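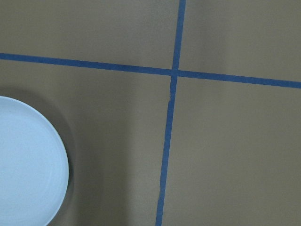 Part of a plate, as seen by a camera on a robot's wrist.

Where Should a Robot Keep Its Eyes?

You keep your eyes in your head. It's a good spot, and you probably didn't have to think about it very hard. A robot arm doesn't have a head, so somebody has to pick a place for its eyes, and then everybody else gets to argue about it.

At Stitora, Delwyn McKinnon and Musyoka Kariuki have been arguing since July. Delwyn likes a camera on the robot's wrist, just above the hand. Musyoka likes a camera that stays put and watches the whole table. They are both very sure.

The wrist camera

Try this at home. Make a tube with your fist, hold it up to one eye, and look straight down at your dinner. You'll see a lot of one potato. You will also have no idea where the fork went.

A wrist camera sees a bit like that. It goes wherever the hand goes, so when the hand gets close to a plate, the camera gets close too, and it can pick up small things like the raised edge. If the plate is off to one side, though, the camera gets half a plate and has to make do. 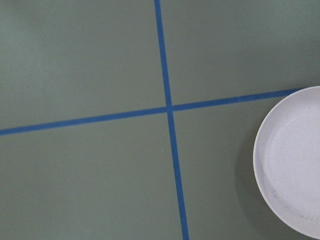 The rim shows up nicely. The rest of the dish is somewhere to the right.

Color is another headache. Look at the table in the first picture, which is tan. Now look at the second, which is a soft green. A camera doesn't know what color things are. It measures light and makes its best guess, and two guesses don't always match. If you told a robot, "Put the plate on the tan part," it might look at a green table and wait politely forever.

Blue tape helps. Wherever two strips cross, there's a little plus sign, and a plus sign is easy for a computer to find, even when it's leaning over a bit.

The camera that stays put
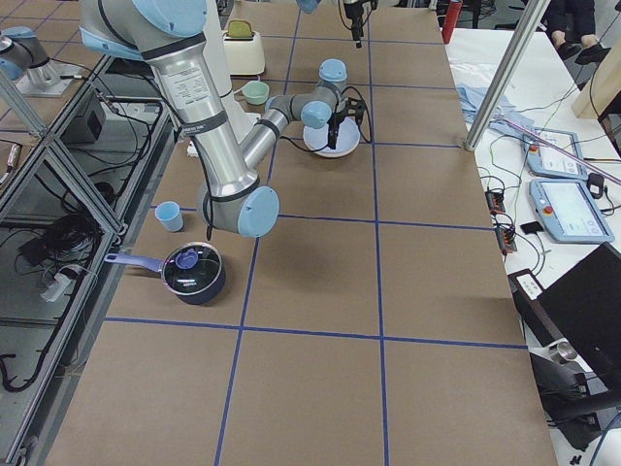

The gripper reaches into a white bowl. The toaster is not helping.

Musyoka's camera can see the arm, the bowl, the toaster, and the saucepan with the purple knob on its lid, all at once. It can also see a lot of cables, somebody's shoes, and a chair. The robot needs to learn to ignore those, which is harder than it sounds, as anyone who has done homework near a window will know.

The bigger problem is that arms get in the way. Find the light green bowl in front of the toaster. Part of it is hidden behind the robot's own forearm! You can lean over to look around your elbow. A camera bolted in one place can't.

So who won?

Well, they collected 4000 pictures from each camera, and on 14th September they sat down to settle it. Musyoka got as far as number 1438 before he admitted that the wrist camera was better at finding the edge of a plate.

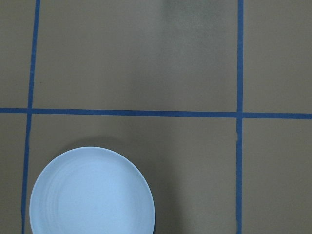
Delwyn enjoyed that for 3 whole minutes. Then Musyoka asked her camera where the saucepan was, and it couldn't say, because it was busy looking at the plate.

Now they use both. The camera that stays put finds the thing, and the wrist camera takes over when the hand gets close. The two of them have moved on to arguing about how many fingers a robot needs. Delwyn says two. Musyoka says 6, mostly to annoy her.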